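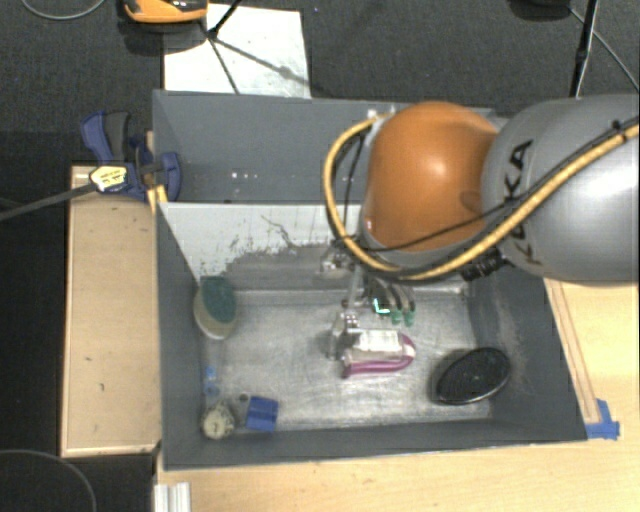 Figure 4. Front compartment with a pink and white item on the metal floor. The sloping divider is behind it.

4. Setting Up and Looking After Your Two-Part Bin

This is our favorite section to write, because a well-set-up bin is such a pleasure to use! Take an hour over it the first time. After that you'll do the whole thing between jobs without opening the manual.

4.1 Before you start

You will need a soft brush, a lint-free cloth, mild dish soap in warm water, a flashlight, and the tape measure from the Umico starter kit (any tape will do). Wear gloves. The top edges are folded, but the corners of the floor can still catch a finger.

Clear a space at least 1450 mm wide so you can get at both long sides. The bin is heavier than it looks, so lift it with a partner.

4.2 Placing the bin and divider

1. Set the bin down with the front compartment toward the side you will unload from.
2. Check that it sits flat. Push down on each corner in turn, and shim any corner that rocks.
3. Measure across the front wall and the back wall. Both should read 600 mm. If they don't, the bin has been racked in shipping. See 7.2.
4. Lower the divider in with the slope running down into the front compartment. It should drop the last little bit by itself, with a very satisfying clunk.
5. Run a finger along the bottom edge of the divider. Any gap you can get a fingernail into is too big for flat packs and cards. Lift the divider out and seat it again.

Note: Cavalcanti dividers from the older series also fit, but they stand a bit steeper. Soft pouches slide down them beautifully. Boxes tend to tip over, so try a few before you commit.

4.3 First load

1. Start with one item, placed near the middle of the front floor. Pick something with a strong color. It's much easier to see against bare metal than gray or clear packaging.
2. Take it out and put it back in each of the corners, one after another. If it snags anywhere, feel for a burr and smooth it with the pad supplied.
3. Add more items a handful at a time. Keep the pile below the top of the divider.
4. Stop when the load reaches the weight on the rating plate (106 lb for the standard floor).

CAUTION: Do not drop items in from above the rim. Lower them in. Dented floors make flat packs spin, and you'll be chasing them all day.

4.4 Scratches, scuffs and worn coating

Fine scratches and cloudy patches on the metal floor are normal and don't need fixing. We rather like them!

The divider takes the most rubbing on its lower part, and the pale coating there will wear down to gray. Brush away anything flaking, wipe with soapy water, and dry well. If a flake lifts when you rub it with the cloth, touch up the spot with Sudier bin paint, part 396, and leave it overnight.

CAUTION: Never use steel wool on the divider. It takes the good coating off along with the bad.

4.5 Help

Sizing charts and replacement dividers come from the Cleturberg parts desk. Ask for Vicente Núñez, and have your rating plate handy.

Section 4 revised 2026-07-28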